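Can a machine do my dishes yet or not

wellis_garage
OK so my brother-in-law spent all of Saturday dinner telling me we'll have a robot doing the kitchen by next year. I run a small cabinet shop and I can't even get a machine to sort my offcuts! Is any of this real for regular people?

toastrack932
Depends what you call a chore. My Civetti robot vac does the floors fine, cost me almost 2000 bucks with the dock, and it still eats one sock a week. Picking stuff up is a whole other thing.

pan_handler
Picking stuff up is the part I follow, and I think it's closer than people say. Look at this one, two arms on one red pan:

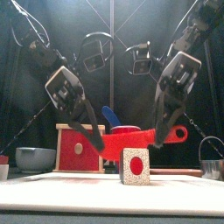 Re: two arms on a pan

toastrack932
Cool, but that's one pan. My sink has a blender jar, a cheese grater and something my kid glued. And the right gripper has the pan by the middle when there's a perfectly good handle right next to it.

pan_handler
So what, I grab pans by the middle too (cold ones anyway). What I like is the junk around it. Bowl, cup with a utensil sticking out, metal pot with a wire handle. That's more like my counter than those spotless demo kitchens.

wellis_garage
The long wooden stick lying back there is what I'd worry about. In my shop that's the piece that gets bumped and takes everything else with it. Also where do the arms go when I want to make a sandwich?

amumley_jo
Gonna disagree with both of you. We've had an arm loading parts at work since March and it's great, same part, same spot, 162 an hour. Move the tray an inch and somebody has to walk over. A kitchen is all moved trays.

pan_handler
Yours doesn't have cameras though, right? There are two little ones hanging between those arms. I don't think it's the same animal.

amumley_jo
Ours has one. It mostly looks at the tray wrong.

wellis_garage
Alright, I'm telling him five years and doing the dishes myself. Still want the offcut sorter if anyone's got a lead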